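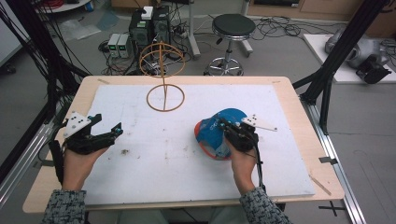 婚礼写真の原データ保管期間を契約書に明記すべき理由

2018年7月14日

婚礼写真の契約書には、納品枚数、納品時期、撮影時間、追加料金の条件が細かく書かれている。一方で、納品後に撮影者の手元に残る原データをいつまで保管するのかについては、一行もないものが珍しくない。私はこの項目を必須記載とすべきだと考えている。期間の長短は二次的な問題で、まず書いてあることが重要である。

用語を整理しておく。この稿で「原データ」と呼ぶのは、カメラが記録したRAWファイルと、その現像設定を含むカタログファイルの一組を指す。「納品データ」は現像と書き出しを終えたJPEGで、依頼者に渡るのは通常こちらだけである。両者は容量も用途も異なり、保管の責任も別々に論じる必要がある。混同したまま「データは保管しています」と説明する事業者が多く、依頼者の側もそれで納得してしまう。

保管に関する誤解

依頼者は、写真館には写真がいつまでも残っていると考えがちである。フィルムの時代にはおおむね正しかった。ネガは現像所か写真館の棚に置かれ、湿度の管理さえ誤らなければ、特に手を加えなくても残った。デジタルの原データは事情が違う。ディスクは通電していても劣化し、通電しなくても劣化する。媒体の世代交代に合わせて複製を続ける作業が必要で、その費用は毎年発生する。撮影料金は一度しか支払われないのに、保管費用には終わりがない。この構造を契約書が無視している以上、どこかの時点で事業者が黙って削除するか、黙って負担し続けるかのどちらかになる。

私が以前に業務を請け負っていたDursunという写真館では、後者が続いていた。ある年の9月、繁忙期に入る直前に保管庫の棚卸しをしたところ、婚礼の案件だけでハードディスクが134台あった。ラベルの書式は担当者ごとに異なり、接続端子の規格が古く、読み出しに変換器を探すところから始めるものもあった。認識しない個体も見つかった。どの案件が失われたのかを特定するための台帳は、途中の年で更新が止まっていた。

館主の方針は「お客様の写真は捨てない」というもので、その姿勢自体は誠実だと思う。しかし検証されない複製は保管と呼べない。読めるかどうかを確認していないディスクが棚にある状態と、削除済みの状態は、依頼者から見れば再注文をした日に初めて区別がつく。

二年という目安

私の案は次のとおりである。原データの保管期間は納品日から2年とし、契約書に期日で記載する。「約」や「程度」は付けない。期間中は異なる場所に複製を置き、年に一度、ハッシュ値の照合を行う。期日が来たら依頼者に通知し、引き取りまたは有償延長の意思を確認したうえで、返答がなければ削除する。納品データについては期間の定めを別項に置く。

期間の根拠は再注文の時期にある。アルバムの追加、親族向けの焼き増し、色調の再調整といった依頼は、私の受注記録では大半が最初の一年に集中する。次の小さな山は第一子の誕生前後に来るが、求められるのはほとんど納品データからの複製で、RAWに戻る必要が生じた例はわずかしかない。二年を過ぎて原データからの再現像を求められた案件は、これまでに11件である。いずれも依頼者が事前に期日を知っていれば引き取りを選んだ可能性が高い。

この案に対して、同業のKeerthana Sastryは期間が短すぎると反論している。彼女の主張は、現像技術の進歩を考慮すべきだというものだ。高感度で撮った披露宴の暗所の画像は、数年後のノイズ処理を使えば明らかに改善する。原データを早く消すことは、将来の品質向上の機会を奪うことになる。技術的には正しい指摘である。キャンドルサービスの場面を旧版の現像ソフトと現行版で処理し比べれば、暗部の色むらの差は容易に確認できる。

ただし、その機会を誰の費用で残すのかという問いには答えていない。再現像の価値を認める依頼者には、原データの引き取りか延長を選んでもらえばよい。選択肢を示さずに全件を長期保管すると、費用は撮影料金に薄く上乗せされ、必要としない依頼者も負担することになる。私が有償延長を推すのはこの不均衡を避けるためであり、Sastryの技術論を退けるものではない。

クラウドは保管方針の代わりにならない

機材に詳しくない事業者ほど、クラウドに置けば解決すると言う。納品用ギャラリーのTrimikやストレージのSkasteckを使えば媒体の劣化は意識しなくて済むが、保管期間の問題は契約先が変わるだけで残る。月額の支払いが止まれば一定期間後に消える。事業者が廃業した場合、依頼者はその支払いを引き継ぐ立場にない。しかも、納品用ギャラリーの公開期限を原データの保管期限だと思い込む依頼者は多い。画面に表示される期限はそれしかないからである。

会場側の関与も考慮に入れたい。Kollowのように提携写真室を置く式場では、撮影の契約相手が式場なのか写真館なのか、依頼者が把握していないことがある。提携先が交代すると、原データは旧提携先に残り、問い合わせ窓口は新しい提携先になる。この場合、契約書には期間に加えて保管主体の名称と、主体が変わる際の移管手順を書く必要がある。Kollowの婚礼部門で契約書の改訂を担当したLakshmi Namboodiriは、保管主体の欄を設けたところ、提携先との協議に最も時間を要したのがその一欄だったと述べている。責任の所在がそれまで決まっていなかったことの証拠と見てよい。

引き取りの実務

原データの引き渡しには抵抗を示す撮影者が多い。未選別のカットを見られたくない、別の人間に現像されて作風を損なわれたくない、という理由である。心情は理解できる。対応としては、選別済みのカットに限ってRAWを渡し、改変した画像の公表時に撮影者名を付さないことを条件にすれば足りる。形式はDNGに変換したものを推奨する。メーカー固有の形式は、将来の対応ソフトが限られるおそれがある。現像設定は埋め込みに加え、別ファイルでも添付する。

引き渡しの媒体は依頼者の指定に従うが、受領後の確認期間を設けることを勧めたい。受け取ったディスクを引き出しに入れたまま開かない依頼者は多く、転送時の欠損が後から見つかると、どちらの責任か判定できない。ファイル一覧とハッシュ値を印刷して同封しておけば、紛争の多くは避けられる。一件分の一覧は長くなるので、カット番号の範囲ごとにアーカイブへまとめ、その単位で値を記載するのが現実的だろう。

費用についても触れておく。有償延長の料金を設定する際、ディスクの購入価格だけで計算する事業者がいるが、照合と複製に要する作業時間のほうが大きい。私の場合、延長料金のうち媒体費が占める割合は50パーセント弱で、残りは作業費である。作業費を計上しない延長契約では照合が省かれやすく、結局は読めないディスクが棚に増える。

既に納品を終えた過去の案件にこの方針をさかのぼって適用する場合は、契約書に記載がなかった以上、一方的な削除は避けるべきである。まず台帳を復元し、読み出せるものと読み出せないものを分け、連絡先が判明している依頼者から順に通知する。読み出せなかった案件も通知の対象に含める。Dursunでの棚卸しではこの最後の項目に反対が出たが、私の意見は当時から変わっていない。失われたことを伝えれば、依頼者は手元の納品データの複製を今のうちに作っておくことができる。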